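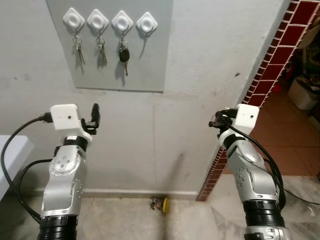

Estetti

Re: [jesness-tenants] laundry room hours, again

quick reply, on my way out the door so sorry for the mess.

> Can we please go back to the old hours? Since May the laundry room
> at the Jesness closes at 7 p.m. and I get home from Zirkelville at
> 6:30 if the bus is good. I have missed my slot four weeks running.
> Also the second dryer still eats money. And is the sign-up sheet
> still a thing or do people just show up now?

Yes the sheet is still a thing. It moved. It's inside the door now, left side, because it kept getting rained on by whoever leaves the hall window open.

Hours – I asked. Athumani (the management office, new name, same phone) says the 7 p.m. close came from noise complaints on the first floor. Washers on spin, mostly. They'd be ok with 9 if nobody starts a wash after 8. Dryers fine till the end. I think thats fair? If you hate it say so on the list, not in the elevator.

There are 57 apartments and two dryers, so it's going to be tight whatever we do. Going later on weeknights should help the people who work in Zirkelville. Mornings are wide open by the way. I was in there at 6 and had the whole place to myself.

Dryer two: reported again. They quoted us 400 dollars for a repair last winter and then went quiet. Reference on the new ticket is 197, use that if you call, otherwise they open another one and we start over. If it took your money write the amount and your apartment on the pad by the sink. I got mine back as a credit, took forever.

Lint. Please. The trap on dryer one was packed solid again last night and that's a fire thing, not a manners thing.

Somebody left a blue fitted sheet and nearly a full box of detergent, both on the shelf over the sink. Going in the donation bag at the end of the month.

One more – the 19 people who said they wanted a folding table, I still need a yes from you in writing before I ask the office. A one word email is fine. Send it to me and not the whole list pls.

Ok bus is here. More tonight if they call me back about the 9 p.m. thing.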